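## Packing tape rolls keep toppling on a flat shelf

I look after the supplies shelf at Workadside. It's a flat white metal deck with a grid panel behind it. The clear packing tape and the double-sided tape share one stretch, and by Saturday they are all mixed together. How do you keep them apart without buying a rack?
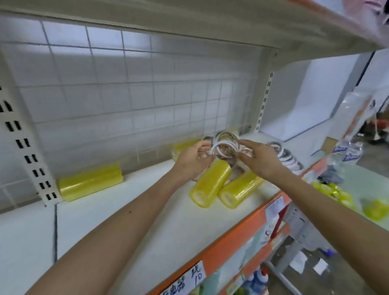 **Giorgia Orlandini**
Separate them by type first. Double-sided rolls can lie flat in stacks. Packing tape should go on its side in a shallow tray, all facing the same way. If you have a grid panel, hang a 12-inch hook on it and put the double-sided rolls there. I did that in June and the shelf has stayed in order.

**Corrado Fontana**
Get bins.

**Russo**
Hooks are fine for narrow rolls, but a full load of packing tape will bend a cheap one. I cut down a cardboard box so the front is low and the sides are high, and that holds the wide rolls. Leave the plastic on until you need the roll, or the edges pick up dust. Put a label on the shelf edge too. People put things back in the wrong spot if there's no label.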